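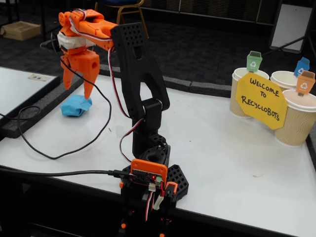
Fui a Grondeck em novembro com uma pergunta na cabeça e umas botas erradas para a chuva. A pergunta era simples: quando é que uma máquina me dobra a roupa? Tenho um cesto de lavandaria que nunca chega ao fundo, e quando vi que a Trerkgate ia abrir as portas da sua mostra de robótica doméstica ao público comprei logo o bilhete de comboio. A entrada era grátis, o café não (e era fraquinho, já aviso).

A mostra ficava num hotel a uns minutos a pé da estação, daqueles com alcatifa escura e cadeiras douradas de casamento. Cheguei às dez e pouco e já havia fila para o bengaleiro. Deram-me um mapa com as salas e uma fita ao pescoço, e lá fui eu. Tinham 8 salas abertas, cada uma com o seu tema: cozinha, roupa, limpeza, armazém, e por aí fora. Quis ver tudo, claro, e claro que não vi.

Comecei pela roupa, que era ao que ia. A equipa da Greenberg tinha uma mesa comprida com uma máquina de dois braços a dobrar toalhas de mão. E dobra! Pega num canto, procura o outro, estica, pousa, vira. Fiquei ali colada a ver, com uma senhora ao meu lado a fazer comentários de treinadora de bancada («puxa mais, puxa mais»). A primeira toalha levou 546 segundos, segundo o ecrã por cima da mesa. A seguinte levou 380, e houve palmas. Fiz as contas de cabeça no caminho para a sala seguinte: para o meu cesto, teria de pôr a máquina a trabalhar à noite e ir buscar a roupa no outro dia ao almoço. Pensando bem, não me chocava nada. Eu durmo, ela dobra.

Perguntei se também fazia camisas. O rapaz que estava na mesa torceu o nariz e disse que as camisas eram «outra conversa», por causa das mangas e dos botões. Lençóis de elástico nem perguntei, que isso nem eu sei.

A mesa de que mais gostei era bem mais modesta. Era a dos Recyclobots, com um braço pequenino, preto e laranja, feito de peças impressas em 3D e com os fios todos à mostra, e um cartaz amarelo escrito à mão a dar as boas-vindas. Os ecopontos eram três copos de papel, cada um com a sua bandeirinha: verde, azul e laranja. Achei uma ternura! A ideia, explicaram-me, é ensinar a máquina a separar o lixo de casa e a arrumar o que fica espalhado na bancada. Quando lá estive, a pinça estava por cima de um pano azul-claro todo amarrotado, e foi à volta desse pano que acabámos por conversar uma boa meia hora.

É que um pano é um problema dos diabos. Uma lata é sempre uma lata, tem a mesma forma hoje e amanhã. O pano nunca está duas vezes igual: faz pregas, esconde os cantos, cola-se à mesa, e a pinça tem de decidir onde pegar. Se pega fundo de mais, arranha o tampo. Se pega de leve, vem de lá com nada entre os dedos. Dois dedos de plástico e sem tato nenhum, coitado do bicho. Experimentem em casa apanhar um pano com duas colheres de pau e de olhos meio fechados, e depois digam-me. Eu experimentei no domínio da minha cozinha e deixei cair o pano dentro do lava-loiça.

Perguntei porque é que não punham uma mão a sério, com cinco dedos e tudo. Disseram-me que cada dedo a mais é mais um motor, mais uma coisa que avaria e mais dinheiro, e que com dois já se faz muita coisa numa casa. Fiquei a pensar nisso enquanto tentava abrir um pacote de açúcar com as mãos geladas.

Almocei uma sandes de queijo em pé, encostada a um aquecedor, e depois fui à sala das lojas e armazéns. Aqui a história é outra. A Grandamham levou um troço de prateleira de supermercado e uma máquina com rodas que repõe caixas de bolachas. Muito certinha, sempre a mesma altura, sempre a mesma distância. Puseram-lhe uma caixa torta de propósito e ela parou, recuou, voltou a tentar e endireitou-a. Bonito de se ver. Depois alguém do público pediu que lhe pusessem um saco de batatas fritas e os da equipa riram-se, mas lá puseram. O saco foi parar ao chão, duas vezes. À terceira ficou na prateleira, deitado, e ninguém teve coração para reclamar.

Na cozinha havia uma máquina a carregar a loiça. Pratos, ótimo. Canecas, bem. Talheres, um a um, com uma paciência que eu não tenho. Um coador de rede ficou preso na pinça e foi preciso ir alguém soltá-lo. Também reparei que o chão à volta estava marcado com fita e que os armários não tinham portas. Na minha cozinha há portas, há uma gata e há um saco de cebolas atrás do frigorífico.

Então, já fazem as tarefas de casa? Para mim, ainda não, mas estão mais perto do que eu pensava quando entrei. Numa loja, com tudo do mesmo tamanho e no mesmo sítio, eu já punha a máquina a repor bolachas amanhã. Em casa, aceitava de bom grado a das toalhas, devagarinho e tudo, se o preço fosse de gente (perguntei, e responderam-me com um folheto). Para o resto continuo a contar com as minhas duas mãos e com o rádio ligado.

Se forem na próxima edição, vão de manhã, que depois das três já mal se chega às mesas. Levem moedas para o bengaleiro e comida de casa. A sala da limpeza ficou-me por ver, estava uma fila até às escadas e o meu comboio era às cinco e vinte. Se alguém lá foi, conte-me nos comentários se os aspiradores novos sobem mesmo degraus!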